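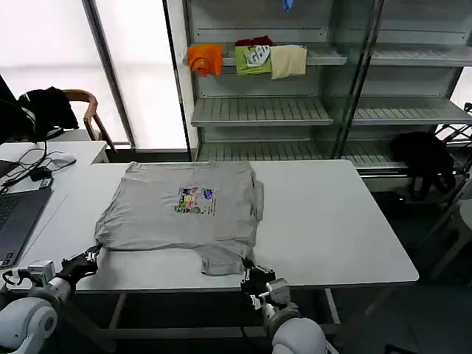

Gray tee with the small bright print, spread out on the Langlois table

Langlois Work Table
Sold by Flollura
White top, gray metal frame

I fold T-shirts for a good part of my day, so I have opinions about tables. I used to do it on my dining table (round, dark, way too low) and then on a door across two sawhorses, and my back has never forgiven me for the door. The Langlois is the one I ended up with and the one I now sell, and I've folded some 3000 shirts on it by now, give or take a pile of hoodies!

It's a plain rectangular table with a white top on a gray metal frame. I love the white top more than I thought I would. Gray shirts, navy shirts, even the off-white ones show up clearly on it, and if there's a loose thread or a bit of lint I spot it before the shirt goes in a bag. You can lay a short-sleeved tee out flat, get the sleeves where you want them, smooth out the wrinkles with your hands and start folding without anything hanging down.

How I use mine

I put the shirt down with the collar toward me. I know plenty of people do it the other way around, and Dorian Vasseur, who buys these tables for the Rorirus print shop, thinks I'm wrong about this and tells me so every time he orders. But I like the collar close because I can line up the shoulders first and the rest follows. Sleeves in, sides in, bottom up, done. If there's a print on the front, give it a quick look before the second fold. A small print near the middle is easy, but a big one can crease right across if you rush it.

Then the finished shirt goes to the left and the next one comes down on the right.

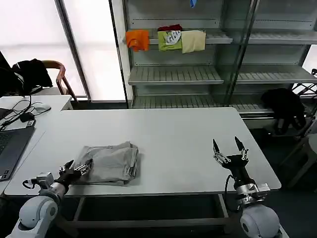 Folded gray garment on the left, with the gray frame and crossbar showing underneath

The frame has a horizontal crossbar under the top. I rest my foot on it when I'm on the phone, but please don't stand on it to reach a high shelf (I've been asked, more than once). Go get the step stool.

Lots of you push a second table up against the end for the laptop and the mouse and all those cables. I'm all for it! Keeping the computer stuff over there leaves the whole folding top for fabric, and you won't be dragging sleeves through the power cords. If you're ordering two, tell me in the notes and I'll try to pick tops from the same batch so the whites match.

Putting it together

Allow 30 minutes, or a bit longer if you're on your own. The frame goes together with 16 bolts, and the wrench is in the bag with them. Leave everything finger-tight until all the legs are on, then flip the table over, wiggle it a little and tighten up. Two people for the flipping part, please.

Cleaning

A damp cloth and a drop of dish soap. Ink and marker come off with Clatik spray if you get to them the same day. I left a ballpoint line on mine through most of May and it's still there, faintly, over by the corner where I stack the mailers.

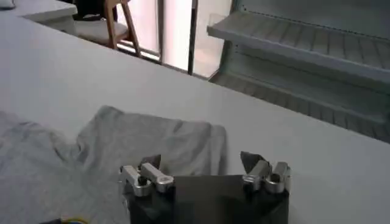

One thing I get asked a lot is whether fabric slides around on the top. A little, yes – I find it handy, as you can turn a half-folded shirt with one hand and it doesn't bunch up underneath. Thin, slippery things like sports jerseys move more than I'd like, so for those I put down a cotton towel. Regular cotton tees are no trouble.

Ordering

Tables ship flat in one box. It's heavy, so have somebody around to help you get it through the door. There's a 5 percent discount if you take two or more, and it comes off by itself at checkout. Spare bolts and feet are on the parts page. If you're not sure about the size for your room, send me your measurements and I'll get back to you, usually by the next morning – I do my email before I start folding.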